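# Pay for the bad demonstrations too

Most of the hours that go into teaching a robot by hand are spent on things like a heavy piece of yellow cloth. 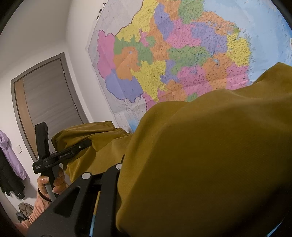 I have spent a good part of this year doing that work and reviewing other people's, first on a contract for Elside and now for a smaller outfit called Velell. You hold the tool, you do the job, the recording is saved, you do it again. My last batch was 500 recordings of handling clothes. I think we are throwing away the wrong ones.

The rule at both places has been the same. A recording is kept if the task is finished cleanly and inside the time limit. Anything with a dropped sleeve, a second try or a long pause is marked as failed, and the person is not paid for it. In the Elside project we made 3552 recordings and kept 2133. The rest sat on a disk and as far as I know are still there.

I understand why the rule exists. A robot that copies what it is shown will copy hesitation as well, and nobody wants a machine that stops halfway through a fold. Clean recordings are also easier to check. I could get through a clean one in 16 seconds, while a messy one needed watching twice.

But cloth goes wrong all the time. It slips, it bunches, the fold you wanted ends up under the one you didn't. A person deals with this without thinking, and the dealing with it is most of the skill. If the recordings only show the garment behaving, the robot has no idea what to do on the day it doesn't.

Payment makes this worse. When you are only paid for clean runs you learn to make the task easy. You lay the garment out carefully beforehand. You pick the thin shirt and leave the thick jacket. I did it myself in May, when I was behind, and my pass rate went up nicely. The recordings were worth less and I was paid more for them.

My suggestion is a dull one. Pay by the hour, or pay for every honest attempt. Keep the recordings where something slipped and was put right, and label them as such – a tick box would do. Throw out the ones where the tool failed or the person gave up, if you must, but write down which it was.

The usual answer is that people paid by the hour will go slowly. Some will. I would still take a slow person with a thick jacket over a fast one with the same thin shirt all afternoon. Velell has agreed to try the tick box on the next batch, though so far the pay is staying as it is.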